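Reading time: 2 min
Last updated Apr 19, 2018

Collecting demonstrations: notes for session 11

By the end of this session each group should have recorded 50 usable demonstrations of one kitchen task. A demonstration is one complete run: the arm starts at its rest position, the operator guides it through the task, and the recording stops when the arm is back at rest. The learning system gets nothing except what the cameras and the joint sensors record, so anything you knew but did not show is lost.

The wrist camera sees the gripper hardware and very little of the table. Check its view before you start. If the fingers and the base plate fill most of the picture, the model has to rely on the overhead view to find the object.

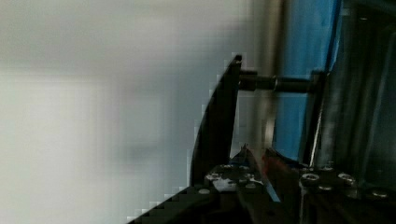 Notes by Bogdan Kaczorowski
Course handout, Gradance teaching lab
Shares: 11 | Comments: 2

Keep both streams even when one looks poor. Paso, the recording tool, saves them with a shared clock, and a run with one stream missing is rejected when you upload it. Do not trim the start or the end by hand.

Choose one instruction and write it down before the first run, for instance "put the strawberry in the bowl". Everyone in the group uses the same wording. If you change the wording halfway through, start a new set.
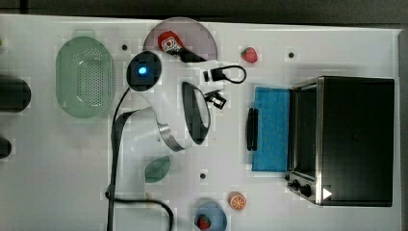 Variety matters more than speed. A set of 100 runs with the object in one spot teaches the arm to go to that spot, and last September the Yang group handed in a set of that kind. Move the objects between runs and leave the other things out as clutter. With the toaster oven on the right, the colander on the far left and an orange slice near the bottom edge, the arm has to pick out its target from several things on the table. A strawberry in the bowl and another on the table also make a useful case — the instruction has to say which one is meant, or the label is no good.

Mistakes. If you miss a grasp and recover, keep the run and mark it "recovered". If you drop the object off the table, mark it "failed" and keep it too, in the separate folder. Only delete a run if the recording itself is damaged.

Labels go in the Druto sheet, one row per run: run number, instruction, operator, outcome. Fill it in as you go. The class set from all groups should come to 2,000 runs, and missing rows are very hard to put right afterwards.

Before the next session, watch ten of your own runs at normal speed and note where you paused. Long pauses are learned along with everything else.

Comments (2)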